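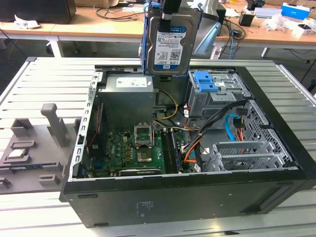
Desktop tower on its side, cover off, with the 1.0TB drive and its blue caddy above the case

Skukel open day, 13th August

Skukel takes in old office computers, strips them for parts and passes on what still has some use. The workshop opens to visitors twice a year, and I went to the summer one. Entry was free, but you had to book a slot, and mine was the last before lunch.

The building is on the Jelavura estate, unit 42, behind the tyre place. The bus drops you at the main gate and it is a ten-minute walk from there. Parking is very limited. There were 26 of us in the group, which was too many for the first room and fine for the rest.

We started in goods-in, where the machines are weighed and given a number. Most come from schools and council offices. In July they took in 446 towers, their busiest month so far, and a good part of that lot was still on the racking at the back.

The strip-down area was what I had come for. A tower is laid flat with the side panel off, so everything can be got at from above. The hard disk comes out first and goes to a locked cage for wiping, or for shredding if the owner has asked for that. Drives in plastic caddies are quick work. The ones held by four small screws take longer - and the screws get everywhere. Memory is next, then any expansion cards. The processor is lifted out once the bracket over the socket has been opened, and the board and power supply are left until last. SATA cables are kept in tubs by length, whatever their colour, and given away to anyone who wants them.

I asked whether drives of a terabyte or so were still worth saving. They are, mainly for the rebuilt machines sold in the shop. Anything much smaller goes for metal.

The Horkari room next door is for testing. It was warm and noisy and we only had a few minutes in there. After that came tea in the Abubakari hall across the yard, where a parts table had been laid out. I bought 2 power leads and a keyboard. The tea was good but the queue was slow, with one urn for everybody.

Allow an hour and a half for the whole visit. Wear flat shoes and leave large bags at home - the lockers by the door are small. The next open day is in the winter and booking is through the Skukel website.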